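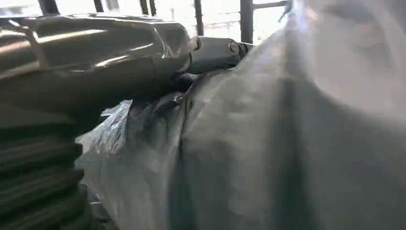

Fingertip on plastic, with soft gray fabric beside it.

Call for participants: Stunex Open Day, Citcombe

Want to spend part of a day with a robot that packs, weighs and moves bags? We're opening up our workshop in Citcombe this September, and we're looking for people to come in and join the demonstrations. You won't be sitting in rows behind a rope. You'll be at the table, handing things over, picking the next item, asking why it did that, and telling us what you thought of it afterward.

We've been wanting to do this for ages! Most of our days are spent with the same few faces looking at the same bench, and we've all gotten a bit too used to it. When a visitor sees a robot hand take hold of a plastic bag for the first time, they notice things we stopped noticing long ago (the noise, mostly, and how long it thinks before it moves). We'd love to have more of that.

What we do

Stunex works on robots that handle soft things. Boxes are easy to love if you build robots: they have corners, they keep their shape, and they sit where you put them. A bag with a sweater in it does none of that. It slumps, it slides, it catches the light in ways that confuse a camera, and it's a different shape every time you pick it up.

Our main project is called Stultach. It's a long-running effort to get through one plain job from start to finish: take a bag from a crate, put it on a scale, read the weight, and send it along the belt. A person does it in a few seconds and chats with a coworker at the same time. For a robot with two arms and fingers it's a really rich little problem, and we think it's a lovely one to show people, since everybody has handled a plastic bag and knows how annoying they can be.

What's happening on the day

The visit lasts 3 hours, with a break in the middle for coffee and something to eat. You'll be in a group of 10, and each group stays together the whole way through. We tried bigger groups at a smaller event for families and found that the people at the back saw a lot of elbows.

We start in the front room with a short talk. It's short, we promise. Someone from the team will explain how the day runs, where you can stand, and what the stop buttons do. Then we go through to the workshop.

The soft goods bench. You'll see a gripper working with fabric and thin plastic, up close. We'll have a screen showing what the wrist camera sees, which is our favorite thing to show people. It looks nothing like what you see from a few feet away. A fold of cloth can fill half the picture, and you find yourself trying to work out which way is up. You can lay out the fabric yourself any way you like, and the messier you make it the better for everyone watching.

The weighing station. A humanoid places bags on a scale, and you get to choose what goes in them. Bring something soft from home if you want to (a scarf, a towel, an old stuffed animal, nothing you'd be sad to see squashed). We'll have a bin of our own items too. We'll guess the weight together before each one goes on, and there's a small prize for the group that does best. 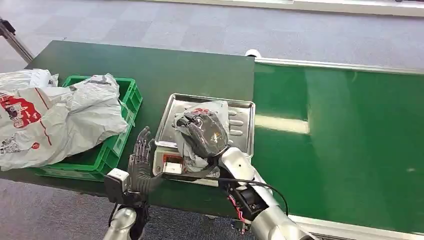
The weighing station: one hand on the bag, the other held up beside the scale.

The driving seat. One of the arms can be run by a person wearing a set of controls. Everyone who wants a turn gets one. It's harder than it looks for the first minute and then it clicks, and people don't want to give it back. You can do it sitting down, and either hand works fine.

The talk-back table. We finish with coffee refills and a chat. What looked good? What was boring? Was there a moment when you felt uneasy standing near it? We'll take notes, without names, and the notes go straight to the people who work on Stultach. Please be blunt. The robots will not mind, and we'll mind a lot less than you think.

Things will go wrong during the day, too. Bags get dropped. A run may stop halfway while one of us checks a cable. We're leaving all that in, and we'll explain what's going on as we go.

Who we're looking for

Anyone age 14 and up. If you're under 18, please come with an adult, who should fill in their own form.

You don't need to know a thing about robots, code or engineering. We'd be especially glad to hear from:

people who pack, sort, fold or ship things for a living, now or in the past
people who sew, or work with cloth in any way
teachers and students from schools in and near Citcombe
people who use a wheelchair, a cane or a prosthetic hand and have opinions about how machines share a space with them
people who don't much like the idea of robots at work and would like to see one and say so

That last group is very welcome. We had a long and interesting chat with a skeptical neighbor over the fence last year, and it changed how we lay out the front of the workshop.

If you've worked on a packing line, please tell us on the form. We'd like to have at least one person in each group who has done the job by hand, and we'd like to watch you do it if you're up for it. Side by side with the robot, same crate, same scale. You will win.

What to know before you come

The workshop is at 233 Sowerby Road, Citcombe, on the ground floor. Use the side entrance, by the bike rack. Parking is free but fills up early, and the Sowerby bus stops right across the street.

The route through the building has no steps, and there are stools at every station. If you'd like a quieter group, check the box on the form and we'll place you in the first one of the day, when we keep the music off and run one robot at a time.

Wear closed shoes and tie back long hair. Scarves, lanyards and dangly jewelry go in a locker while you're near the machines. You'll get safety glasses from us, and they fit over regular glasses.

You may take pictures everywhere except at the two desks along the back wall, where there's work from other people that isn't ours to share. We may take some pictures as well. If you'd prefer to stay out of them, pick up a green sticker at the door.

There's no fee to come, and we can't pay for your time, but we'll cover bus fare and there's lunch for the groups that run through the middle of the day. Tell us about allergies on the form. The chili last time had peanuts in it and that was a mistake we don't plan to repeat.

How to sign up

Fill in the short form on the Stunex open day page, or stop by the front desk and ask for a paper one. It asks for:

your name and a way to reach you
your age group
which part of the day suits you (morning, midday or late afternoon)
anything we should know about access, food or noise
one thing you've always wanted to see a robot try

Please do fill in that last one! We read every answer, and we'll pick a few to attempt live in the workshop. They have to be safe and they have to fit on a table. Apart from that, go wild. Folding a fitted sheet has already been suggested, more than once, and we're practicing.

Forms are due by 5/30/26. We'll write to everyone after that, whether you have a place or not, with your group time and a map. We're mixing the groups by background, so if you're signing up with a friend and want to stay together, put each other's names on the form. If we run out of room, we'll keep a waiting list and call people as spots open up over the summer.

If your plans change, let us know as soon as you can so the next person can have your place.

Questions about the day can go through the same page, or you can leave a message at the front desk. Someone from the team will get back to you, though it may take us a few days when the robots are acting up.

Come and see us, and bring something squashy.

The open day team, Stunex, Citcombe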